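Software Engineer, Manipulation Planning and Control (two posts)
Aroteck, Kisorton

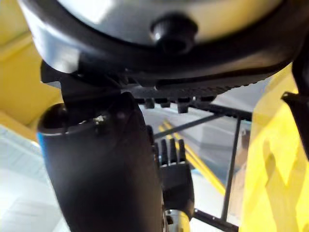 Kisorton, 22 August 2019

Aroteck is looking for two software engineers to join the team behind Zellorik, our planning and control stack for arms with multi-fingered hands. The team has seven people at present and works in one room with the hardware.

You will work on motion planning close to the robot's own body and to fixed framework, on finger-level control, and on the tools we use to replay and compare runs. One post leans towards planning, the other towards perception from wrist-mounted cameras. Tell us which you prefer.

You will need:
Good C++ and working Python
At least 3 years writing software that runs on real machines
A sound grasp of kinematics and collision checking
Willingness to read and fix other people's code

Experience with tendon-driven or directly driven hands is useful. So is having looked after a test suite; ours has 92 planning cases and needs pruning. A degree is not required.

Both posts are full time and permanent, based at our Miranda building. Working from home is possible two days a week once you have settled in. We expect both people to start in January.

To apply, send a CV and a short note on a piece of control or planning code you wrote and what you would change in it now. Interviews take half a day and include an hour at the robot with one of the team. Travel costs are paid.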